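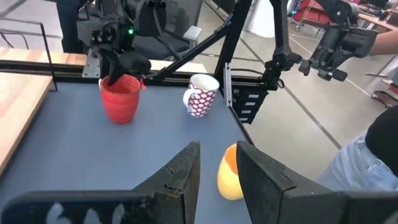

Reading time: 2 minutes

How to sort and put away mixed cups

Search this site Type a word and press Enter

In our home the cups came from everywhere: a few from my old flat in Vostham, some from the market in Pirkent, plastic ones from birthdays. They do not match and they do not stack well. For a long time I pushed them into the cupboard as they came, and every week something fell out when I opened the door. The method I describe in this page is simple and it needs only a table, a dry cloth and a free hour.

1. Take everything out

Bring all the cups to one table, also the ones from the bathroom and the car. Do not sort while you are carrying. If you begin to sort too early, you will put back half of them in the old place.

Stand up the mugs first. A mug with a handle, like the white one with the dark red honeycomb pattern, is steady on its base and can wait. Light cups roll easily when they lie on the side, so keep them away from the edge of the table, or put a folded towel there.

2. Make two groups

I tried it once with many groups and it was too complicated. Now I have two:

- cups with a handle
- cups without a handle

The colour is not important at this moment. A red tumbler and a yellow cup can go together if they have a similar width. What matters is how they will stand in the cupboard, and the handle decides this more than anything else.

3. Check the inside

Turn each cup to the light and look into it. Tea leaves a brown ring which you do not notice from above. For this I use one teaspoon of baking soda with a little warm water, rub with a soft sponge and rinse well.

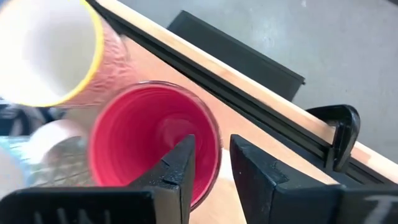
Do cups with ridges on the inside need a different cleaning?

They need a small brush instead of a sponge, because the sponge passes over the grooves. A bottle brush is good, and you should turn it in the same direction as the ridges go.

After washing, let the cups dry completely before you stack them. If there is water between two plastic cups, they stick together and later they smell.

4. Stack only what fits

Put the widest cup at the bottom and try the next one inside. It should go in and come out without force. I stop at 4 cups in one stack, as a higher one leans when the door is closed too fast. Cups with a textured outside can catch on their neighbours, so I keep these on top.

Mugs I do not stack at all. I place them in one row with all the handles to the right, and for a left-handed person it would be the opposite.

5. Measure the shelf

My shelf has 260 mm of height, which was a lot of empty air over one row of mugs. I bought a small wire shelf from Hajdu and placed it in the middle. The plastic cups live on the upper level now and the mugs under it. Measure before you buy, also the depth, and remember that the hinge takes some space on one side.

Cups which nobody has used since last October I put in a box in the hall. If they are still there in spring, I give them away.

Get our household tips by e-mail once a month. You can unsubscribe at any time.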